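## 4. Setting up the production vehicle register

The Tramham register tracks every vehicle on loan to a film or television unit, from handover to return. Complete section 3 (user accounts) before starting.

### 4.1 Create the unit record

1. Sign in and open **Productions > New**.
2. Enter the working title and the production code. The Stallville depot uses codes from 100 to 794. Codes below 100 are reserved for test records.
3. Select the storage site. If the unit moves during the shoot, add the second site now and leave its start date blank.
4. Click **Save**. The record opens in draft status.

**Note:** The working title prints on gate passes. If the real title is confidential, do not enter it in any field on this screen.

### 4.2 Add vehicles

1. Open the **Vehicles** tab and click **Add**.
2. Enter the chassis number. Do not use the license plate number – picture plates are changed between scenes and will not match the shipping papers.
3. Set **Type** to Hero, Stunt, Camera, or Spare.
4. List all changes made to the vehicle: roll cage, removed airbags, cut roof, false panels.
5. Enter the agreed value and attach the signed loan form.
6. Repeat for each vehicle. One record holds up to 18 vehicles. For larger units, create a second record and link it under **Related**.

**Caution:** A vehicle with removed airbags or a cut roof must be marked *Not for road use*. The register will not block a road transfer if this box is left clear.

### 4.3 Fit and pair the trackers

1. Disconnect the battery ground cable.
2. Fix the Howells tracker behind the trim, away from bare metal. Do not mount it in a panel that will be removed for filming.
3. Reconnect the cable and wait for the steady green light.
4. In the register, click **Pair** and enter the number on the tracker label.
5. Confirm that the map shows the vehicle at its storage site.

If error 661 appears, the tracker is still paired to an earlier production. Release it under **Equipment > Trackers** and repeat step 4.
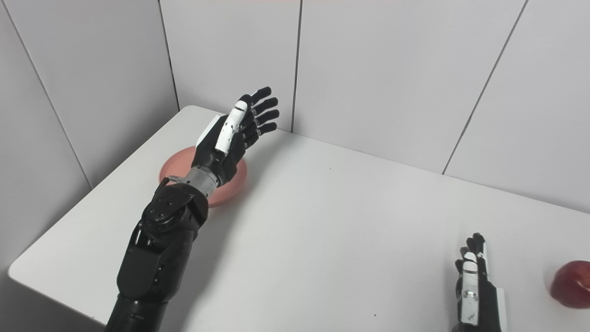
**Flostenness Technical Publications**
*Manual author, vehicle systems*

### 4.4 Set the key log and alerts

1. Open **Keys** and enter each key set separately, including spares.
2. Assign a holder to each set. A holder must have an active user account.
3. Under **Alerts**, set the night period. The default is 8 p.m. to 6 a.m.
4. Add at least two phone numbers for movement alerts.
5. Change the record status from Draft to **Live**.

**Note:** Alerts are not sent while a record is in draft. For vehicles awaiting shipment, keep the record live until the carrier has signed the release form, then set each vehicle to **In transit**.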